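Brutenard folding result - anyone buying this?

kettlehead_9
Read the Brutenard write-up on Thursday. They say 644 hand-held gripper demos of folding clothes beat 2,000 done by driving the arm remotely. Same policy, same test. I'd like to believe it, but 100 test folds is thin.

Atis
Thin how? 100 is more than most papers bother with.

kettlehead_9
Thin if they all use the same few shirts. No list of garments anywhere. And who decides what counts as folded?

lotbridge_tom
The remote demos are slow and jerky. Could be they just had a bad baseline.

Atis
Could be. I still think the method is sound - you get human speed and real homes. Cloth on straw mats, two grippers, no lab table.
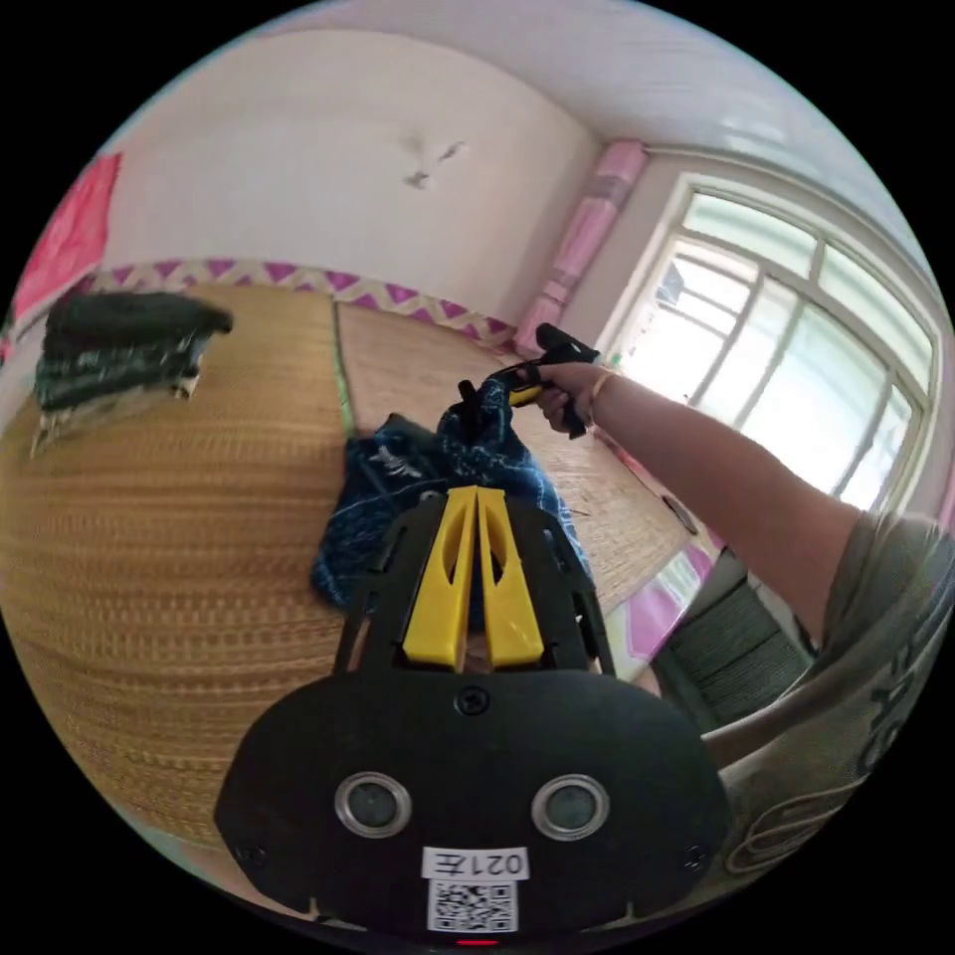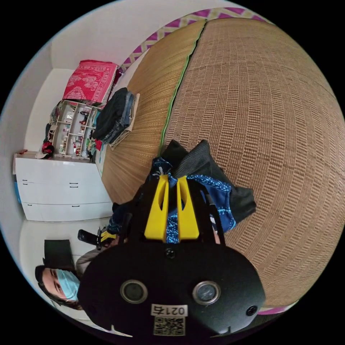 Magdalini Deligiannis
Real homes doesn't answer the baseline question. Give the remote group the same hours instead of the same policy and run 1,000 folds on clothes neither side trained on. Until then I'd call it a tie.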